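Zarumport web and search project: progress report, 14/01/2022

Hi Prasetyo,

Sorry this is a bit longer than the last one, there's been a lot going on! The short version is that the new Mostico site is live, the old blog has been moved across and we're inside the budget you gave us.

The big job was the redirects. We had 205 old pages to sort through, and almost half of them were thin little posts stuffed with place names by the previous agency (you'll remember the ones). I've merged what was worth keeping and let the rest go. Visits dipped for 2 weeks after the switch, then came back, and enquiries through the contact form are up a little on the autumn.
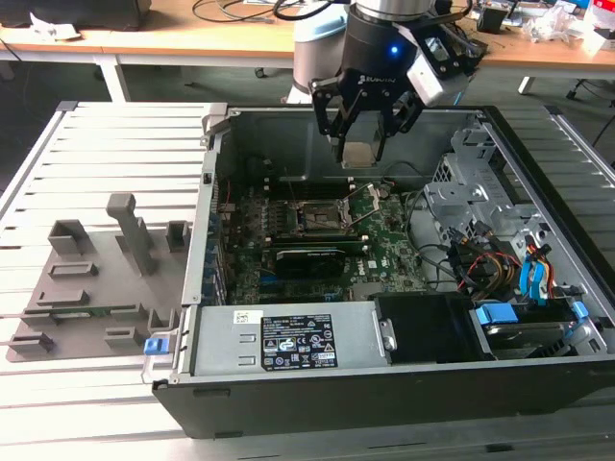
Paid ads have been a mixed bag. The Majimbun campaign is doing nicely, mostly on searches with a town name in them, but Bavness eats money and I've paused it until we've rewritten the landing page. I'd also like to freshen up the banners, which are all stock handshakes at the moment. Something like an open computer case with a processor held just over the green motherboard would suit the repairs and upgrades ads far better, and I've asked our designer to mock up three versions in that line.

Still to do: the local listings (two of them have the wrong phone number – I'm chasing), the email sign-up and a proper monthly figures page you can look at without having to ask me. I'm aiming to have the lot finished by March. Could you let me know if the Bavness money can go to Majimbun in the meantime?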